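Notes from the slow end of robot club

6/16/18

I joined the robot club because the pottery class was full. I tell people this early so that they don't expect much, and it saves time later.

We meet in the upstairs room at the adult education centre, the one with the piano that can't be moved and the radiator that can't be turned off. The course is called Practical Automation for Beginners, though everyone says robot club, including Annatjie Coetzee, who teaches it and who once worked on packing lines. She has a way of looking at your code for a long time and then saying "right" in a tone that could mean anything. I've come to dread "right".

The course has an end. In August there is a small competition against two other evening classes, held in a sports hall, and each team has to get an arm to pick up a set of objects it has never been introduced to and put them in a crate. That's the whole thing. A toddler could do it, and would then throw them all out of the crate again, for which there are no marks.

Each team names its arm. Ours is called Erell, after somebody's narrowboat. The others in our class are Pliko and Grukov. There's a bit of feeling about Grukov, whose team has two people in it who write software for a living and who describe themselves as "beginners really". They have a shared spreadsheet. We have a biscuit tin.

My own team is me, a retired bus scheduler called Kim, and a lad of 16 who is there with his mum's permission and knows more than the pair of us put together. He is very patient. Last week he explained to me what a coordinate frame was for the third time, using a teapot, and I nodded, and he could tell.

Anyway, practice objects. Annatjie's view is that if you only ever train on wooden blocks you end up with a machine that is brilliant at wooden blocks. So she asked everyone to bring in things from home, the more awkward the better, and the box by the piano has filled up with the contents of other people's cupboards. A colander, a slipper, half a set of boules. A bag of dried peas, which had to be retired after an incident. And the soft things, which are the real enemy.

You'd think soft would be easy. I did. You can't break a soft thing, so where's the harm? The harm is that a soft thing has no opinion about where its edges are. A block pushes back, and the motors feel it and stop. Felt just gives and gives, and the arm carries on closing in the belief that it hasn't arrived yet. Then you lift, and the thing rolls over in the grip, or swings, or slides out and lands on its face.
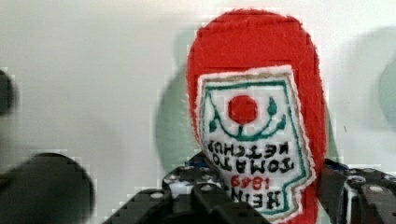
The plush ketchup has become our bogey object. It's fat at one end and narrow at the other, so everything depends on where you take hold of it. Go for the fat end and the jaws slide off the fuzz. Go for the neck and you have a decent grip on the wrong bit, with all that stuffing waving about over the top. Kim favours the neck. I was a fat end man until Thursday, when I was shown the figures.

The figures are Kim's department. Thirty years of bus timetables leave a mark on a person, and every attempt we make goes down in a hardback notebook, in pencil, with a column for remarks. We have made 159 attempts since Easter. On the ketchup alone it's 36, of which 20 ended with it in the crate. I thought that was rather good. Annatjie looked at the page for a long time and said "right".

What she wanted us to see was in the remarks column. Nearly all the failures came after the lift, on the way across. We'd spent weeks fiddling with the grab, when the grab was mostly fine and it was the journey that was letting us down. Erell sets off like a taxi at a green light. The soft things lag behind, then catch up all at once, and by then there's a twist in the hold and it's only a matter of time.

So we slowed it down. That was the entire breakthrough, one number in one line, and it took three adults' worth of evenings to find (the lad says he suggested it in May, and the notebook, I'm sorry to say, backs him up). Annatjie calls it ramping. You ease off the mark, you ease into the stop, and in the middle you can go as fast as you like, within reason. Kim says any bus driver could have told us that, and I asked why in that case one hadn't, and we had to open the tin.

The trouble is the clock. You get four minutes in the sports hall and Erell now crosses the table with the dignity of a bishop. Team Grukov can clear a crate in under two, if you don't mind a few things on the floor, and the rules are vague about the floor. I've emailed the organisers to ask for clarification. I've been told by my own team that this makes me look petty.

Next Thursday we're trying the slipper. The lad has a plan for it that involves going in through the heel, and Kim has already ruled up a fresh page. I'm on biscuits.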